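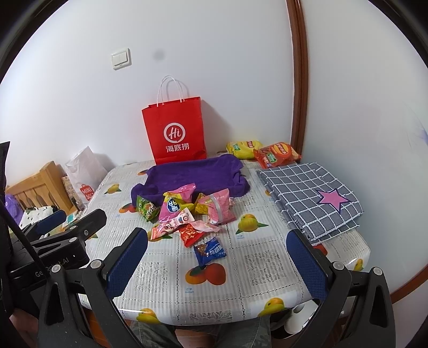 Teaching a Robot to Tidy the Snacks

Valquíria Vasconcelos has put away more potato chips than anyone I know, and eaten very few of them. She earns her living showing machines how to do housework, one small chore at a time, with a pair of grippers held in her hands like oversized salad tongs.

The job that week was snacks. Packets start out on the table and finish up in a soft purple container, and then everything comes out and she does it over. The order was for 1,000 rounds. When I visited in October she was on number 105 and had developed opinions.

"The small ones are slippery characters," she said. "You pinch too high and they swing. You pinch too low and you're holding the tablecloth." 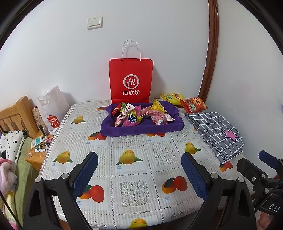

The tablecloth, covered in fruit, is part of the curriculum. Nokden, the company that buys her recordings, wants its software to meet the sort of table people live with, and a robot raised on bare gray benches can apparently be undone by a printed mango. So the pattern stays, and so does the red shopping bag against the wall, which has no role in the chore and has to be ignored. My own children have not mastered this.

Doing it well means doing it slowly. Vasconcelos approaches a packet the way you would approach a sleeping cat, closes the pads, lifts, and travels. Her first 2 days were thrown out because she was too quick. Her next batch came back with a note saying she hesitated. Cletis, the program that grades her work, offers no compliments.

She used to drive a robot arm by remote control for a rival outfit, Ekia, and does not miss it. "There was a delay. I'd wave, it would think it over, and then it would knock over a cup." With the grippers in her own hands, the cups she knocks over are at least her fault.

I asked for a turn. It took me most of a minute to pick up one packet, and I dropped it on the way. Vasconcelos watched politely, then asked whether I'd like that one deleted. I said yes.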